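3.2 Enregistrer une démonstration à distance

Moi, je commence toujours lentement – on accélère plus tard !

1. Ouvrez Suton et réglez la vitesse sur 100.
2. Prenez la manette et amenez le doigt au-dessus du plateau, sans toucher le bois.
3. Appuyez sur REC, puis poussez une pièce vers sa voisine d'un seul geste (j'ai gâché presque 200 essais à force d'hésiter).

Attention : ne forcez jamais vers le bas.

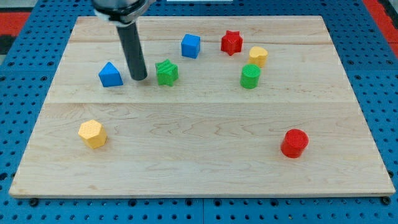
Fig. 7 – Le doigt entre le triangle bleu et l'étoile verte.

4. Relâchez REC et nommez l'essai.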